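7/23/19
Posted by the author

Up early again to get the tomatoes watered before the heat. The water butt is down to the last few inches, so I used the can for the pots and left the beans until tonight. Something has been at the lettuces, slugs I should think, though it has been so dry I'm surprised they can be bothered.

Spent the rest of the morning on the phone about the boiler. Gourlay sent the quote through last week and I had put off reading it. They want 900 for the parts and another 600 for fitting, and they can't come until October. I rang Kistton as well to compare. The woman there was helpful but said they don't cover our side of the river any more. So it is Gourlay or do nothing, and I don't want another winter like the last one, with the kettle going back and forth to fill the washing-up bowl. I said yes and they are sending a form.

Walked into town after lunch to pay in a cheque and take the library books back. The 271 bus was sitting at the stop with its doors shut and the driver eating a sandwich, so I went on foot, and it passed me just by the church. The bank queue was out of the door. They have closed one of the counters and put a leaflet stand where it used to be. 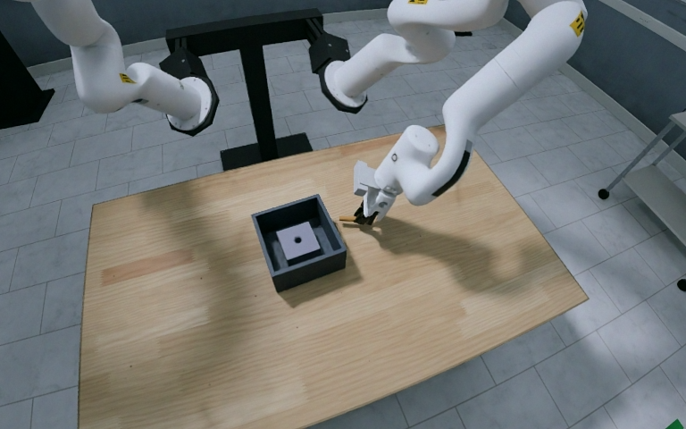
Got two books out, one on the canals and one detective story that I may have read before. I recognised the first page but not the second, so I'll give it a go. The library is closing early all through August. There was a notice about it taped to the returns desk, and the date on it had been crossed out and written in again in biro.

Called in at Fosik on the way home for sandpaper and a tin of oil. The kitchen table has gone dull at one end where the sun gets on it and there is a ring from a hot pan that I have been covering with the fruit bowl for a year. The man recommended Zavel oil, which is dearer than what I used last time, but he said two thin coats would do it and I'd have enough left for the chopping boards. I shall try a bit on the underside first.

Too hot to start on it when I got in. Sat on the back step with the paper and did most of the crossword. Had cold potatoes and ham for tea, with the first of the cucumbers, a bit bitter at the stalk end but fine otherwise.

Watered the beans at eight. There were swifts over the roofs, quite low, and next door had their radio on in the garden. It is still very close in the bedroom so I have all the windows open and the landing door wedged with a shoe. Must remember the bins in the morning, and to ring the optician about my other glasses.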